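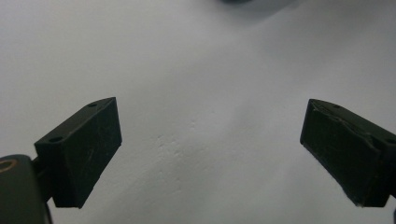

October, 7:40 p.m.

Rained until lunch. Took the early bus and had the room to myself until past nine, so I did the desk jobs first: paid the Rondell invoice ($412), answered Parisa about the shelf measurements, threw out the old sign-in sheets. Then coffee, then the table.

I had meant to work through the kitchen things this week but I keep getting stuck on the small stuff. Today it was the little metal tray. Oval, silver rim, hardly any depth to it. I like it better than the square ones from Sharifi, which slide around and have corners that catch. The table is good for this kind of work. It has the pale blue-gray top with the wood edge, and small things show up well on it. I would take one home if it fit through my door.

Parisa Mazandarani came by at eleven with the Brevadum forms. She wants them back by the end of the month – all of them, including the ones from summer, which I thought were done. We went through the first stack together. She has new glasses. 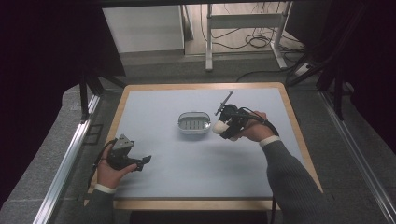 *Photo*

Wore the gray sweater again with the white cuffs showing. Too warm by afternoon. The carpet in there holds the heat and the window was stuck shut, so I pushed the sleeves up after lunch and left them that way.

Lunch was the rest of the lentils. Ate at the desk and read half of the Wotley catalog. Their storage boxes are $138 for the set now. Not buying them.

Back at the table from one to four. Slow going. My right hand does what I want and the left one lags, same as when I tried to learn piano. Stopped twice to stretch my wrists. I want to try sitting on the higher stool tomorrow and see if my shoulders complain less.

The cables under the desk at the back still need sorting. I've written that down before. I'll bring the ties from home – the bag is in the drawer with the batteries, I think.

Walked home by the canal, more than 2,000 steps longer than the other way. Dry by then. Called Mom, who has decided against the blue paint. Soup, laundry, one sock missing.

Tomorrow: forms, stool, cable ties, milk.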